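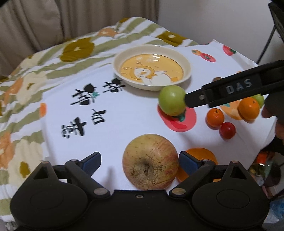

Re: [wolville-robotics] Fruit sorting task, where we are and what is left

Hello all,

Replying to the list so that the people who missed the last session can catch up. I have put my answers under the quoted parts and cut the rest.

> Are we still doing all the fruit with the same two grippers, or
> did the group decide to split it by size? The notes from the
> Lennox meeting say both.

Same two grippers for everything. The Lennox notes were written before we had tried the small fruit properly and I should have corrected them. One person holds both grippers, one in each hand, and works from the same side of the cloth throughout. The apple, the oranges, the small citrus and the green ones all count as fruit for the task. So do the little dark red ones, although you may leave those until last if you find them awkward.

> What counts as one go? Some of us have been stopping after each
> piece and some have been doing the whole cloth in one recording.

One go is one piece of fruit, from open jaws to open jaws. Start with both grippers open and clear of everything, pick the piece up, put it in the dish, open again, stop. If you knock another piece on the way, carry on and write "knock" in the remarks column. If you drop the piece, carry on as well and write "drop". Please do not delete these. We have 944 goes on the drive and hardly any drops among them, and I know from watching that we drop more than that.

The target for the Gideveck entry is 600 goes that pass the check. When I went through the 944 I was able to keep 500, so we are 100 short. Most of the ones I threw out had the jaws already closed at the start, or had two pieces moved in one recording. A few had no entry in the sheet at all, so I could not tell what they were meant to be.

> Does the cloth have to stay flat? Ours keeps riding up when the
> fingers come in low.

No. Smooth it out when you set up and then leave it alone during a go. Folds are fine. The print on it is useful as well, as there are fruits drawn on the cloth and the program ought to learn to leave those where they are. For the same reason I would like to keep the patterned cover underneath and keep using the shallow dish with the character inside it. Someone suggested a plain white plate. We can try that after the entry has gone in.

> The big apple is hard to get hold of. Can we swap it for a
> smaller one?

I would rather we kept a large one in. Open the jaws fully before you come near it, bring them down on both sides, and only then squeeze. If one finger is against the skin and the other is standing well off, move your wrist across before closing, otherwise the apple rolls. It takes a bit of practice. Marks on the skin do not matter, and we do not need perfect fruit from the shop for this.

With the small round ones it helps to touch the side with the tip first and get a feel for how far it will roll. The other gripper should be kept still and open while you do this — it is easy to let that hand drift when you are looking elsewhere.

> Who is doing the training run, and on which machine?

It will be the Fostside machine again. The first run used 400 goes and the results were poor with anything partly hidden behind another piece. The arm went for the piece in front nearly every time. So for the remaining goes, please set the fruit out close together, with at least one piece behind another when seen from where you are sitting. Move things about between goes. Do not put them back in the same places.

Other points:

Check the screws on the finger joints before you begin. One had worked loose by the end of the last session. The small screwdriver is in the lid of the grey box.

Wipe the blue pads if they get sticky. Water on a cloth is enough, nothing stronger.

Fill in the sheet as you go. Leaving it to the end is how we got the missing entries.

Fruit that has split should go in the compost bin and not back in the bowl.

I need the last recordings on the drive by the end of June so that there is time to check them before the Gideveck form closes. If you can take an evening slot at Wolville, reply to the list with the time that suits you and I will put up a rota.

Regards,
Sorting task coordinator
Wolville robotics club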